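Likinura Guest House - Frequently asked questions

Last updated November 12, 2022

What time can I check in?
Rooms are ready from 2 pm. If you get here earlier you can leave your bags in the hall cupboard and come back. Check-out is by 11 am.

What if my train gets in late?
Ring before you set off and ask for Folasade Okeke. She will give you the code for the key safe by the side door. The front door is locked at night.

Is there parking?
There are two spaces behind the house, reached from Kekana Lane. They can't be booked. The lane is narrow and vans should use the public car park at the bottom of the hill.

How do I get to you by bus?
Take the 284 from the station and get off at Boselier Bridge. Walk back over the bridge and we are the second gate on the left. The last bus leaves the station early in the evening, so check the timetable.

Do you take dogs?
Yes, in the two ground-floor rooms only. Please tell us when you book. Dogs are not allowed in the breakfast room.

Is there Wi-Fi?
Yes, and it is free. The password is on the card in your room. The signal is weak on the top floor - the landing is better.

Is breakfast included?
Yes, with every room except in July, when we charge for it separately. Cooked dishes need to be ordered the night before on the form by the stairs.
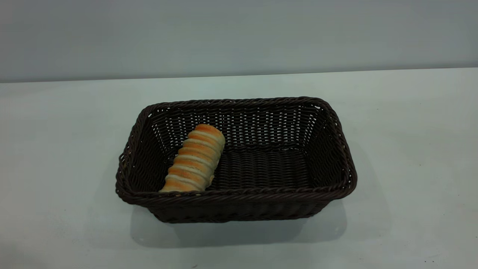 Bread roll in a woven basket.

Can you cater for allergies?
Usually. Wian Msimang does the cooking and needs a day's notice. Gluten-free bread is toasted separately.

Can I cancel?
You can cancel free of charge up to two days before you arrive. After that we keep the price of the first night. If you booked through an agent you will need to cancel with them.

Can I pay by card?
Yes, by card or cash. We no longer take cheques.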